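Brikance: a parser for handwritten recipe cards

README

Brikance takes the text of old recipe cards and turns it into something a computer can sort. You type in "butter the size of an egg, flour to stiffen, bake till done" and it gives you back a tidy record with three ingredients, one of them a guess. The guess is marked as a guess. That puts it ahead of most cookbooks.

It began as a shell script for one shoebox of cards and has since grown a config file, a test suite and opinions about shortening.

What's in the folder

parse/ has the parser. Start with lines.py, which decides whether a line is an ingredient, a step or a remark about a sister-in-law.
units/ has the unit tables, including the one for teacups, which I have rewritten more often than I'd like to say.
cards/ has 115 typed-up cards, one per text file, spelling left alone.
tests/ has the tests. Two are known to fail and both involve lard.

Installing

You need Python 3 and nothing else. Unpack the folder somewhere you'll remember, open a terminal there, and run:

python brikance.py cards/ --out box.csv

If it prints "oleo?" and stops, it has met a word it wants you to settle. Press m for margarine or s to skip. It will ask again next time, as it keeps no grudges and no notes.

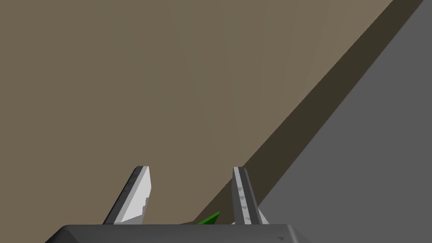
The output has one row per ingredient. Columns are card, item, amount, unit, sure and note. The sure column is 1 when the card gave a real measure and 0 when it gave "some," "enough" or "the usual." Of the 115 cards, 61 have at least one 0. Four columns were enough in the first version, and then I met a card that listed "nuts (if company)" and had to add note.

Units that behave badly

Cups, spoons and pounds are fine. Past that you are on your own, more or less, but these are the defaults:

teacup: 6 fluid ounces
wineglass: 2 fluid ounces
butter the size of an egg: 2 ounces, which assumes an egg of sound character
butter the size of a walnut: 1 ounce
a can: left as is, because can sizes changed and the cards didn't
a 5-cent yeast cake: left as is, with my sympathy

You can change any of these in units/house.txt. Changes there win over the built-in table. If your family's teacup was bigger than mine, I won't fight you for it.

Oven words are handled apart from units. "Slow," "moderate," "quick" and "hot" each become a range in Fahrenheit. "A good oven" becomes nothing at all. I tried mapping it to 350 and the sponge cake people wrote in.

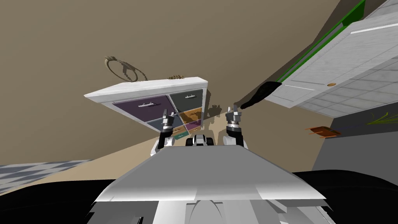
FROM THE KITCHEN TABLE, October

Release notes, such as they are. The parser now reads fractions written with a slash, a dash or a hopeful gap, so "1 1/2," "1-1/2" and "1 ½" all come out the same. Before this, "1-1/2 cups sugar" came out as a range from one cup to half a cup, and the fudge records were alarming.

Titles are now kept apart from steps. Twenty-four cards had the title repeated as the first instruction ("Date Bars. Make date bars.") and the old version dutifully filed it.

The Flollex export is back. It writes one plain file per recipe, which is handy for printing, and it wraps long lines without splitting "baking" from "powder." The Coduner export is still in there but I've stopped testing it. It used to drop every ingredient after the ninth, and fruitcake suffered.

Accented letters now survive the trip. A card headed Đào had been coming out as "?ào" since the first version, and the peaches in it had gone missing along with the D. Both are restored. Save your files as UTF-8 and this should hold.

Things it can't do

It can't read pictures of handwriting. You have to type the cards in, and I suggest doing so on a Saturday with the radio on. It can't tell whether "soda" is baking soda or a soft drink, and on one gelatin card I'm still not sure myself. It won't scale a recipe up or down. It doesn't know that "see other card" refers to a card that was lost before any of us were born.

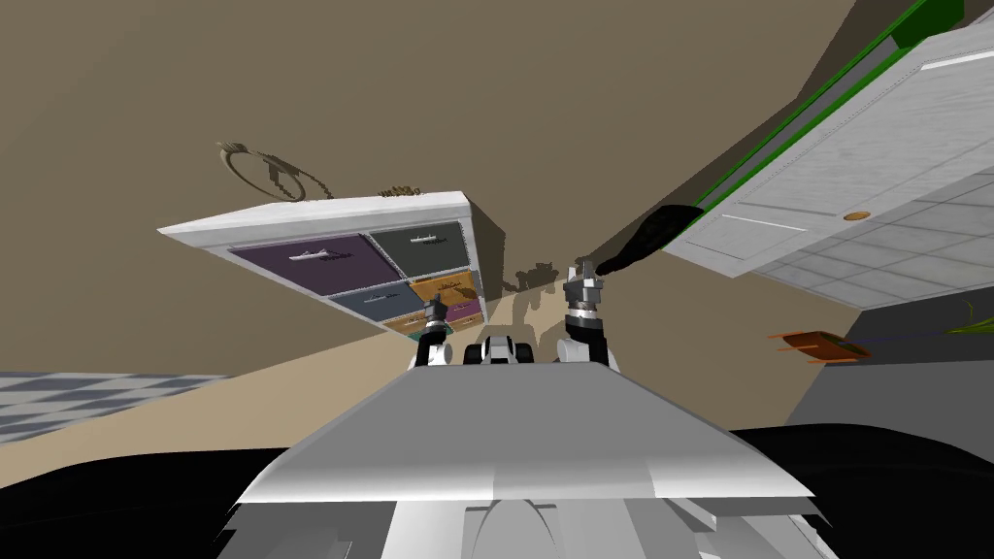
Can I add my own cards without breaking the tests?

Put them in a second folder, such as mycards/, and pass that to the command in place of cards/. The tests only look at the original set, so yours can be as strange as they like.

Sending fixes

Small fixes are welcome, one per patch. Please include the line from the card exactly as written, misspellings and all, and the row you think it should produce. Don't tidy the cards themselves. "Vinilla" stays.

If you want to argue about the teacup, open an issue with the word teacup in the title so I can find them all in one place.

License

The code is under the MIT license. The cards in the folder are free to copy, cook from and complain about. The prune whip is included for completeness.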